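Old PC won't post after move - bin it or fix it?

Indedham Community Board > Home & Tech > Help wanted

dede_q
Right so moved to Flilton in January, PC came in the back of the van wrapped in a duvet. Plugged it all in. Fans spin, lights on, nothing on the screen. Tried 2 monitors, 2 cables. Nothing.

It's nine years old. Does emails, the kids' homework, accounts for my sewing stuff. Repair shop on Nartey Road wants £188 just for "diagnosis and labour", parts on top. Worth it? Or do I get something second hand and be done?

Juilin
Don't pay that. Take the memory out, put it back in firmly, one stick at a time. Half of dead-after-a-move machines are that.

benedicta m
Agree with Juilin. Also is the screen cable in the graphics card or in the board itself? I had mine in the wrong one for a whole weekend. Felt a right fool

dede_q
Only one place for it to go, no card. Will try memory tonight once kids are down

Wumbei_A
Going to disagree. Nine years is a good run. Even if you get it going it won't take the newer Windows and you'll be back here in a few months. Put the 188 towards a refurb.

Juilin
Or put nothing towards anything and reseat the memory?? It's free. And Linux runs fine on old kit, I've got Hodance on one older than that.

Wumbei_A
Not everyone wants to learn a new system to send an invoice.

Juilin
Its a browser and a spreadsheet. There's nothing to learn.

dede_q
Can we not fight lol. Memory done, both sticks, each slot. No change. No beeps either but not sure it has a speaker in it. What next

Juilin
Ok. Little round battery on the board, take it out for ten mins with the power off at the wall, press the power button a few times, put it back. Clears the settings.

If that does nothing then processor. Heatsink is a heavy lump and a van ride can shift it. Take it off, wipe the old paste away, lift the lever, have a look under the metal plate. Don't touch the contacts. This sort of thing, with the plate open: 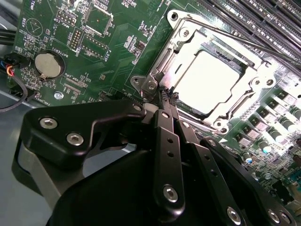
Amerley Tetteh reckoned that was a daft thing to suggest to a beginner. Her words were that if the socket's the kind with pins in it, one slip with a bit of kitchen roll and the board is scrap, and has anybody asked about the power supply yet?

Juilin
Fair about the pins. But fans and lights are on so power is getting through

Amerley Tetteh
Fans spinning tells you very little. A tired supply will turn a fan all day and still not start the board. Borrow one before you go anywhere near the processor. I've a spare, 12 years old but it works, you're welcome to try it.

benedicta m
and back up the drive!! whatever else you do. Take it out and put it in a usb caddy, they're cheap, then at least the accounts are safe

Wumbei_A
Second that. Only thing in there worth saving imo

dede_q
Didn't think of the drive, that's the bit I was panicking about. Have ordered a caddy. Battery trick did nothing btw. Amerley yes please to the power supply, can collect after 5 any evening, will message you

Amerley Tetteh
Fine. Bring the whole case round, easier to test it on my table than explain all the plugs.

Juilin
If it is the supply I want it noted I said don't pay the shop

Wumbei_A
You said memory.

Juilin
I said don't pay the shop FIRST, then memory. Scroll up

dede_q
Caddy came. All the files are there, copied the lot to my sister's laptop. Not fussed about the rest now tbh but still going to Amerleys, will post what happens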